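Cord amnesty clears the drawers at Roltbridge hall

December 18, 2025

Well, we did it. The great Roltbridge cord sort is done for the year, and I can finally see the floor of the back room at the hall again!

If you missed the notice in the last newsletter, the idea was pretty simple. Everybody has a drawer (or a tub, or in my case most of a linen cupboard) full of leads that belong to who knows what. You brought yours in, we put them out on the big tables, and you got to go home with either a lighter bag or the one cord you'd been hunting for since last winter. Whatever was left got coiled, tied, labelled and put on the shelves for the lending library.

Final tally was 458 cords, chargers and power strips, which is a lot more than the 133 we sorted in March. I put it down to the Tipoki end of town turning up this time, and to the weather, which was foul all morning and gave people a good excuse to stay indoors drinking tea. We had 32 households through the door before lunch and I stopped writing names down after that.

Raghda Issa ran the coiling table, and I have to say I've been doing it wrong my whole life. I'm an elbow wrapper — hand to elbow, round and round, the way my dad did the extension leads in the shed. Raghda had me unlearn that in the first ten minutes. You lay the cord on the table, find both ends, and let it make its own loops the size it wants to be. Then you put one tie on, snug but not tight, and leave yourself a straight bit at the plug end so it can reach the wall without undoing the whole thing. She says if the loop fights you, turn it over. I turned a lot of them over.

The braided ones were my favourites to do, I'll admit. They've got a bit of weight to them and they sit nicely once they're looped. The thin black ones are another story. They get in amongst everything else and you think you've got one free and you pull and half the table comes with it. We had one bundle from Amham Street that took two people and a good chunk of the afternoon (the people in question would like to stay anonymous, and one of them was me).

A few things that came up on the day and are worth passing on. Please don't wind cords tightly around the appliance, even though it looks tidy, as it's hard on the bit where the cord goes into the plug. Don't tie a cord in a knot to keep it short. And do check your plugs before they go away for the season: prongs straight, no cracks in the body, nothing frayed where the cord goes in. Anything we weren't happy with went in the recycling bin by the side door, and that bin was full by two o'clock. 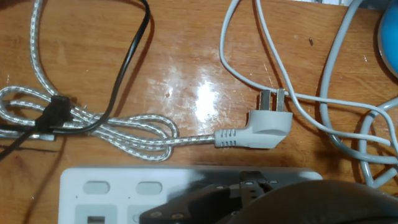 Power strips got their own shelf this time, which was Raghda's idea as well. Last time they were in with everything else and nobody could find one when the choir needed it for their supper. They're on the second shelf down now, left of the kettle, cords tied and facing out. If you borrow one, please tie it back up before you return it! There's a jar of ties on the windowsill and you're welcome to take a couple home.

We've still got nine chargers that we can't match to anything. I've put them in a shoebox on the front counter, so have a look next time you're in. The Polau Hardware people very kindly said they'd go through whatever is left in the new year, and they also gave us the labels, so a big thank you to them. Thanks too to everyone who brought slices and sandwiches. The lemon one didn't make it to the afternoon crowd, sorry about that.

The next sort will be in March, same hall, same tables. If you've got a colour label system at home that works, come and tell me about it, as mine ran out of colours at the printer. The lending shelves are open whenever the hall is, and you just sign the book by the door. The hall will be shut over the holidays, so if you need an extension lead for the lights on your verandah, come and get it this week.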